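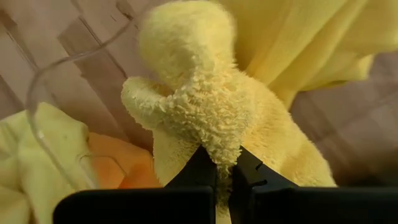
Care of Cleaning Cloths in Shared Kitchens and Common Rooms

From the Household Services Office, Jundivano Residences

Residents of the Gilchrist and Ulora buildings will have noticed that the paper rolls formerly kept beside the sinks have been withdrawn. Since January, every shared kitchen and common room has been supplied with yellow microfibre cloths for general wiping and dusting. This item sets out how the cloths should be used, folded, returned and washed, and answers several points raised by residents during the first weeks of the arrangement.

The change was agreed after a review of household supplies across both buildings. In the year before the review, the Residences bought 1,196 rolls of kitchen paper, of which the greater part was used on worktops and tables. A first stock of 870 cloths has now been issued, with a reserve held in the linen room at Gilchrist. The Office is grateful to all floors for their patience while the shelves were being relabelled.

What the cloths are for

The yellow cloths are intended for tables, worktops, window sills, shelves, cupboard fronts and the outside of appliances. They may be used dry for dusting or slightly damp for wiping. They are not intended for floors, for the inside of ovens, or for any surface in a bathroom or toilet, for which separate cloths in other colours are kept in the cleaning cupboard on each landing.

Residents are asked not to take yellow cloths to their own rooms. Anyone who would like a set for private use may buy one from the Gilchrist reception at cost price.

Please do not use the cloths to hold hot pans or baking trays. The fibre is synthetic and will harden or melt if it touches a hot surface, and it gives very little protection to the hand. Oven gloves are provided in each kitchen and should be hung up again after use.

How the material works

Several residents have asked why the new cloths feel as though they catch on dry skin. The pile is made up of a great many fine loops, and it is the loops that lift dust and crumbs and hold them until the cloth is washed. A cloth in good condition will feel soft and slightly grippy. One that has been washed with fabric softener will feel smooth and rather slippery, and will tend to push water along the table instead of taking it up.

For the same reason, a cloth pressed into a tight ball does less work than one laid open under the palm. The folds on the outside become soiled quickly while most of the fabric is never used. The Office recommends folding the cloth in half and in half again before starting, then turning it to a fresh face as each becomes marked. Used in this way, a single cloth is normally sufficient for the worktops and table of one kitchen. 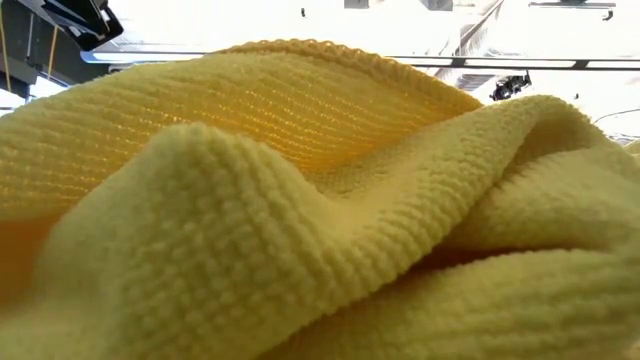
Folding and storage

Clean cloths are delivered to each kitchen in the morning and placed on the shelf marked for them. They come back from the dryer in a heap, and the laundry does not have the staff to fold every one. Each floor has therefore been asked to fold its own delivery. The method is as follows.

1. Take one cloth from the pile and hold it by two neighbouring corners. Shake it once, away from food and dishes.

2. Lay it on a clean, dry table and smooth it outwards from the middle with the flat of the hand. Check the edges at this stage. The hem should lie flat along its full length, without loose threads or gaps in the stitching.

3. Fold in half, edge to edge, and then in half again.

4. Stack with the folded side facing the front of the shelf, so that a single cloth can be drawn out without disturbing the others.

A cloth that is stained but sound may go back into use. A cloth with a torn hem or a bald patch should be put in the box marked Repairs, where it will be mended or cut down for use in the workshop. Please do not trim loose threads with kitchen scissors, as the border may then run.

Returning used cloths

Used cloths should be rinsed under the tap, wrung out and hung over the rail until they are dry enough to go in the mesh bag. They should not be left in the sink or on the draining board. Wet cloths at the bottom of a closed bag soon begin to smell, and a whole bag has on occasion had to be washed twice.

Anything used to wipe up raw meat juices, egg or broken glass must be kept out of the mesh bag. In the first two cases, place the cloth in the lidded pail under the sink. A cloth that has been used on broken glass should be wrapped in newspaper and put in the general waste, and the floor representative told so that it can be replaced.

Bags are collected from both buildings each evening after nine o'clock. Floors that miss the collection may bring their bag to the linen room before ten the following morning.

Washing

All cloths are washed centrally at Gilchrist. Residents who prefer to wash a kitchen's cloths themselves, as the top floor at Ulora has chosen to do, are asked to keep to the same rules:

Wash at 60 degrees, with other microfibre only. Cotton towels shed lint, and the lint stays in the pile.

Use a small amount of liquid detergent. Do not use bleach or fabric softener.

Dry on a line or on the low setting of the dryer, without dryer sheets. Do not iron.

New cloths should be washed once on their own before they join the rest. Yellow dye may come out in the first wash, and a number of pale tea towels at Ulora have already been affected. The Office regrets this and has replaced those that were reported.

A note on fine fibres

A question was put at the last residents' meeting about the small fibres that synthetic cloths release into waste water. The Office takes the point seriously. The machines in the linen room have been fitted with filters, which are emptied by hand into the general waste and must never be rinsed in the sink. Fuller loads and shorter programmes also reduce wear on the fabric, and the laundry timetable has been altered with this in mind. Residents washing cloths in the machine at Ulora, which does not yet have a filter, are requested to wait for a full load.

Supplies and costs

The present stock is expected to last through the year. Should the arrangement be extended to the Skundell annexe, the total required would rise to over 2,000 cloths, and a decision on this will be taken when the annexe kitchens reopen. In the meantime, residents at Skundell will continue to receive paper rolls as before.

Kitchens running short should first check that their own bags have been sent down. If the shelf is still bare after the morning delivery, a request slip may be left in the tray outside the linen room. Extra cloths are available for floor suppers and other gatherings if notice is given the day before.

Folding session and enquiries

Marama Henare, Household Services Manager, will be in the Ulora common room at half past four in the afternoon on the first working day of next month, to show the folding method and to look at any cloths that floors are unsure about keeping. New residents are particularly encouraged to attend. Tea will be served - please bring a cup.

Written comments on the arrangement may be handed in at either reception desk. Comments received by the end of the month will be considered before the next order is placed.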